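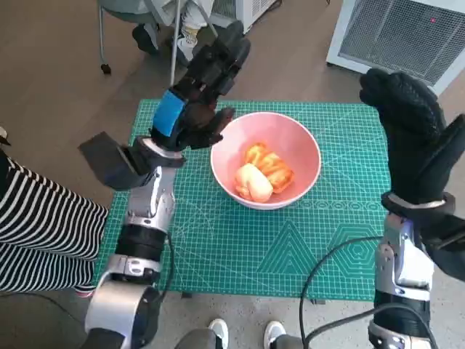

Bowl on the cutting mat, both hands raised.

How to run the bowl demo on a visitor day

These notes are for anyone at Lestus who has to show the two-arm setup to guests. They assume you can already start the arms and home them. If you can't, ask Rui Moreira for the startup sheet first.

What you need

- The green cutting mat
- The pink ceramic bowl
- Two pieces of food, different in color
- Blue tape
- Chairs for the guests

1. Lay the mat flat on the floor and smooth the corners down. We tried a table at the February open day and people at the back saw only the arms.

2. Put the bowl a little right of center. The grid helps when you have to put it back in the same spot between runs.

3. Put both pieces in the bowl, one orange and one pale. Let them touch. Guests like a pick better when the pieces are close together, and the hands do get it wrong sometimes, so say that before you start.

4. Check the tape on the back of the left hand. Replace it if a corner has lifted.

5. Look at where the cable from the right arm runs. A loop over the lower part of the mat is fine. It must stay away from the bowl, and no one should be standing on it.

6. Raise both hands and hold. This is the time to talk. Keep it to a couple of minutes – where the joints are, what the fingers can do, what the task is.

7. Run the pick at the slow setting. Morfudd Hopkin reads out each move as it starts, which works well with school groups. With engineers you can skip it and take questions.

8. Stop the arms before anyone steps up for a closer look. Shoes at the edge of the mat are all right while the arms are held, but have people move back before the next run.

How many runs

At Gikudgate we had almost 200 visitors and did 22 runs. That was too many for one operator. Korkor Mensah took over after lunch, and I would plan for two people from the start.

If a pick fails

Leave the piece where it landed, stop the arms, and put it back by hand. Don't try to have the robot recover it in front of guests unless you have practiced that.

After the last run

Lower both arms, power down, and coil the cable. Throw the food out and wash the bowl. The mat goes back in the Kasto cabinet, flat, on the bottom shelf.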